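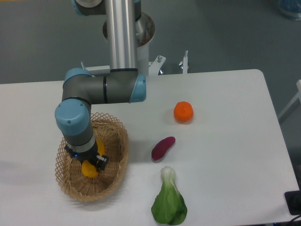

Grondik Market Set, shown with the oval wicker basket, on the Gukar activity table in white.

Grondik Market Set

Play produce and basket for early childhood rooms, family centers and waiting areas

Product overview

The Grondik Market Set is a collection of play fruit and vegetables supplied with a woven wicker basket. It is intended for supervised group use in preschools, kindergartens, children's libraries and clinics, and is suited to shop play, kitchen play, sorting work and early vocabulary practice. The pieces are made close to the size of real produce so that children can match them to what they see at home and at the store.

The standard set contains 14 pieces and one basket. A smaller set of seven pieces, without a basket, is offered to customers who already own a suitable container. Both sets are packed in a plain carton with a printed contents sheet.

The set is part of the Grondik range of role play materials and may be used with the Rotlow play counter and the Gukar activity table, both of which are sold separately.

The produce

Each piece is formed as a single item with no removable parts. Colors run through the outer layer of the material and are not applied as a surface print. The range includes both smooth and lightly textured finishes. The orange, for example, has a slightly textured skin, while the sweet potato is elongated, with a slight curve and one end thicker than the other. The bok choy has a pale stem and broad green leaves that spread outward. Staff are advised to show children how to hold it by the stem, as the leaves receive the most wear of any part in the set.

The choice of items is deliberate. Many play food sets contain only the most common fruits, and teachers consulted during the preparation of this set asked for vegetables that children eat at home but seldom find in the classroom. The sweet potato and the bok choy were added in response to those requests. Individual pieces may be reordered by name, and customers who wish to build a set around the foods of their own community may purchase loose pieces in any combination, subject to a minimum of six per order.

The basket

The basket is woven from natural wicker in a tan color and is left unpainted. The floor and lower wall are closely woven, so that small items do not work their way through. The upper rim is an open lattice, which keeps the basket light and gives children a place to take hold of it. The mouth is oval and wide enough for two children to reach in from opposite sides.

Wicker is a natural material, and some difference in shade and weave from one basket to the next is to be expected. Such differences are not treated as defects. A faint smell of willow may be present when the carton is first opened and will fade if the basket is left in a ventilated room overnight.

The basket holds the full standard set. It should not be used as a seat or step, or for carrying books, blocks or other heavy materials. A replacement basket is available separately.

The table

The Gukar activity table has a plain white top with rounded corners. The white surface was chosen because strong colors stand out clearly against it, a point of particular value when the set is used for naming and sorting with younger children or with children who have low vision. The top is wiped clean with a damp cloth. Abrasive pads will dull the finish and are not covered by the warranty.

The table is supplied in one color only. Customers who require a lower or higher working height should ask for the Gukar leg chart before placing an order, as legs cannot be exchanged once fitted.

Suggested uses

Shop play. Place the basket at one end of the table and lay out several pieces beside it. One child acts as the shopkeeper and another as the customer. The customer asks for each item by name, and the shopkeeper places it in the basket. Order slips with outline drawings are available for children who are not yet reading.

Sorting. Ask the group to divide the pieces into fruits and vegetables, then to return them to the basket and divide them again by color. Disagreements over where a piece belongs are common and may be allowed to run their course before the teacher comments.

Feeling and guessing. Cover the basket with a cloth. A child reaches under the cloth, takes hold of one piece and describes it to the others before bringing it out. The long, curved pieces and the round pieces should both be included.

Putting away. The basket may be kept on an open shelf at child height. A card showing the outline of each piece is included with the standard set and may be fixed to the shelf, so that children can check the contents at the end of a session.

Care and cleaning

The play produce should be washed by hand in warm water with a mild soap, rinsed, and left to air dry on a towel. The leaves of the bok choy should be spread apart before drying. Pieces should not be placed in a dishwasher, soaked overnight or dried on a radiator. Disinfecting wipes may be used between washings, provided that the pieces are rinsed before they are handed to children under three.

The basket should be brushed out with a dry, soft brush. If a spill occurs, wipe the weave with a damp cloth and allow it to dry away from direct heat. Do not immerse the basket. Over time, a strand may lift along the rim – it should be trimmed flush with small scissors and not pulled.

Rooms in daily use should inspect the set once a month. Any piece that is split, torn or has become sticky to the touch should be withdrawn.

Technical details

Product: Grondik Market Set, standard
Contents: 14 pieces of play produce, one wicker basket, one outline card, one contents sheet
Basket: natural wicker, tan, oval, open lattice rim
Basket width at the rim: 35 cm
Recommended age: 3 years and up
Use: indoor, supervised
Cleaning: hand wash (produce), dry brush (basket)
Assembly: none

Product: Grondik Market Set, small
Contents: 7 pieces of play produce, one contents sheet
Recommended age: 3 years and up
Assembly: none

Related items

Grondik replacement basket, oval
Grondik loose produce, by the piece
Grondik order slips, pad of 35
Rotlow play counter with shelf
Gukar activity table, white

Ordering and delivery

Orders are accepted from schools, public bodies and registered child care providers. Purchase orders should state the product name, the quantity, the delivery address and the name of the person who will receive the goods. Orders for loose pieces should list each item by name on a separate line.

Goods held in stock leave the warehouse within six working days. Tables and counters are sent by a separate carrier and may arrive on a different day from the smaller items. The receiving office should check the carton against the contents sheet and report any shortage within 14 days of delivery.

Our offices close for inventory during the first week of July. Orders received in that period are handled in sequence when the offices reopen.

Returns and warranty

Unused sets may be returned in their original carton within 35 days. Loose pieces are not returnable once the inner bag has been opened. The produce and the table top are covered for one year against faults in material and workmanship. The basket is covered against breakage of the base and frame but not against ordinary wear to the rim.

Claims should be sent in writing with a copy of the delivery note. Where a single piece has failed, only that piece will be replaced, and the remainder of the set need not be sent back.

Contact

Questions about the Grondik range, including requests for samples and bulk quotations, should be addressed to Annunziata Sanna, Educational Supply Desk, Karpenko School and Nursery Equipment. Requests for the Gukar leg chart may be sent to the same desk.

Page last revised 30 October 2018. Specifications may change without notice. The contents sheet packed with each set takes precedence over this page.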